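**June, bay notebook, cabinet task. Entry starts 9:40, after coffee, before enthusiasm.**

Status for people who only read the first paragraph: the arm is parked, the breaker for the arm controller is off and tagged, and run 908 is the last one we do until the stop wiring is changed. Don't untag it. If you have an excellent reason to untag it, see Usha, who will listen politely and then not untag it.

What happened. Trodex was stepping through the selector sequence on the practice cabinet: approach, close on the lever, turn, check the lamp, open, back out. It had been doing this since early morning and I had reached the stage of watching it where you stop watching it. On the back-out the plastic cover on the hand caught the E-stop mushroom and pushed it in. The cabinet did exactly what it should. Contactor dropped, relays clattered, lamps out.

The arm did not do what it should. The arm carried on.

It finished the back-out, found no lamp, decided the turn had failed, and went in for a retry. It closed on the lever and twisted. Still no lamp, naturally, as the cabinet had no control power. It twisted harder. There are three retries in the sequence and the torque limit goes up on each one, a feature I wrote myself and was quite pleased with in the spring.

Riku was nearer than I was and did what any sensible person does when a machine misbehaves, which was to hit the big red button in front of him. It was already in. He hit it anyway, twice. Then he remembered that the arm's own stop is on the pendant, and the pendant was on its hook on the far side of the bench, behind my jacket. He got to it during the last retry. No injuries. The lever is still attached to the switch, though it now has more opinions than detents.

So, two faults, and I want them kept apart in everybody's head:

1. The hand can press the cabinet E-stop by accident on its way out.
2. The cabinet E-stop does nothing to the arm.

The first is a nuisance. The second has been true since the day we bolted the thing down, and every one of us has walked past it.

**Fault 1: the snag**

Pulled the Trodex log. Back-out is a straight line along the tool axis for the first part, then a blend up toward the home pose. The blend is where it goes wrong. With a bare hand there's clearance. With the cover on there is also clearance, according to the collision model, because the collision model has never met the cover. It thinks the hand ends where the metal ends.

The cover came in with the last Poulain order. It's clear plastic, bought to keep grit out of the finger joints, and it does that well. It also bags out behind the knuckles when the fingers open. Ayodele pinched the slack together to show me, and the fold stands off the back of the hand much further than I'd have guessed. I didn't measure it at the time. I should have. By the time I came back with calipers he had taped it down, very neatly, and was waiting to be thanked.

Jogged the arm at crawl speed before lunch, with Riku holding the pendant in his actual hand and the cabinet energized, to see how near the back-out gets to the mushroom. Ran it only as far as the grip and the first bit of the retreat.

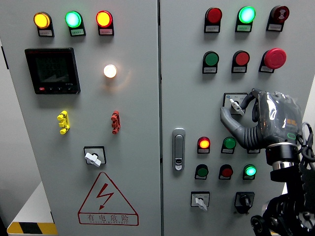

*Crawl-speed check: hand on the right-door selector, E-stop mushroom above it.*

Pretty obvious once you look at it from the arm's side. The lever is below the mushroom, the mushroom sticks out further than anything else on that door, and home is up. Any path that starts lifting early is going to go and introduce itself. When I taught the waypoints I stood off to one side and looked along the door, and from there it all seemed roomy.

Shahzad asked why it took 908 runs if the geometry is that bad. Fair question. Two parts to the answer. Most of those runs were done before the cover went on, so they don't count as evidence for anything except that a bare hand fits. And the slack doesn't fold the same way each time. I went back over the runs since the cover was fitted (over 60 of them) and looked at the wrist force trace during back-out. Several show a little bump right at the start of the blend. So it had been brushing something for a while, and on this occasion it brushed properly. The bumps were all well under the alarm threshold, which is set for hitting a door, and a mushroom head doesn't need anything like that much of a shove.

The bumps were in the log the whole time. We log everything. We have a lot of log.

**Fault 2: the one that matters**

Traced the stop circuits after lunch with Takeshi, cabinet isolated and proved dead first. His drawing, my torch.

- Cabinet mushroom: breaks the cabinet's own control circuit, drops the main contactor. Correct and healthy.
- Pendant stop: goes to the Enari controller safety input, kills the arm drives. Correct and healthy, provided you can find the pendant.
- Connection between the two: a spare pair was run in the trunking, labeled at both ends, and landed at neither. On the Enari side the second safety channel has a jumper across it, with a tag saying TEMP in handwriting I recognize as mine.

I remember doing it. The controller wouldn't enable without both channels closed, the cabinet hadn't been wired up yet, and I wanted to see the arm move. I put in the jumper and the tag and wrote a note. The note is on page one of the previous notebook, which is on the shelf, where it has been keeping itself company.

Takeshi was kind about it. He said the tag was nicely written.

What bothers me more than the jumper is Riku's reflex. He did the right thing. A large red mushroom at chest height on a piece of equipment is a promise, and a visitor would believe it and so would I. Being told at induction that "that one's for the cabinet, the other one's for the arm" is worth very little with something grinding away in front of you. Either the button stops everything in reach of it or there needs to be one that does.

**Fault 2a, because I can't leave it out**

Retry logic. The sequence reads "no lamp" as "lever not turned". It has no notion of "cabinet has gone away". After the mushroom went in, a green lamp that should have stayed on whatever the selector was doing went out along with the rest, and the camera saw it go out, and the code filed that under not relevant. Force log shows the final retry peaking at 2253 counts on the wrist sensor. I haven't converted that to proper units because I suspect I'd rather not have it in proper units in my own handwriting. Will do it tomorrow. (Usha, reading over my shoulder: "Do it today.")

Done today. Under the arm's rated limit, well past anything you'd want to put through a door switch. Selector goes to scrap. It still clicks, but the positions have gone vague, and a vague selector on a cabinet used for training is asking to be misread.

**Changes agreed, standing round the bench, 3:15**

- Land the spare pair. Cabinet mushroom gets a second contact block feeding the Enari safety input, both channels. Jumper out, and into the bin, so it can't be borrowed back. Takeshi to wire, somebody other than Takeshi or me to test. Shahzad has been volunteered.
- Check the other direction too. Pendant stop should not drop the cabinet, and I want that decided on paper and not by whichever wire is longest. Usha thinks it shouldn't. I think it shouldn't. Riku thinks it should. Left open until he has written down why.
- Pendant lives on a hook on the operator's side. Moved it already. Jackets live elsewhere.
- Back-out path: straight out, full clearance past the mushroom, then home. No blend until it's clear. Costs a moment per cycle and I don't care.
- Keep-out volume round the mushroom in the planner, generous.
- Add the cover to the collision model as a fat, pessimistic lump. Ayodele wants to model the folds. Ayodele may model the folds on his own time.
- Retry: one only, same torque as the first attempt. Any lamp that ought to be on and isn't means stop, hold, shout.
- Lower force threshold during back-out. The hand should be touching nothing by then, so anything is news.
- Ask Kerkeck for two replacement selectors. They quoted on the last lot and the door cutout is the same. Also ask if they do a shroud for the mushroom. Undecided whether I want one: it would keep the plastic off, and it would also get in the way of a palm arriving in a hurry.

**Not agreed**

Whether the cover stays. I'd take it off and clean the joints by hand. Ayodele, who did the cleaning before the cover arrived, disagrees with some heat. Compromise for now is the tape, with a check before each session that it hasn't lifted.

**Before anything moves again**

Press the cabinet mushroom with the arm moving in free air, at crawl, nobody inside the line. Arm must stop. Reset, confirm the arm does not start by itself. Then repeat at working speed. Then open each safety channel on its own and make sure the controller complains. Write results below, with initials, in ink.

Also wants doing: read page one of the old notebook, all of it, and see what else I said was temporary.

4:50. Read it. There are two more. Neither is on a stop circuit. Both go on the list for the morning, and the tag stays on the breaker.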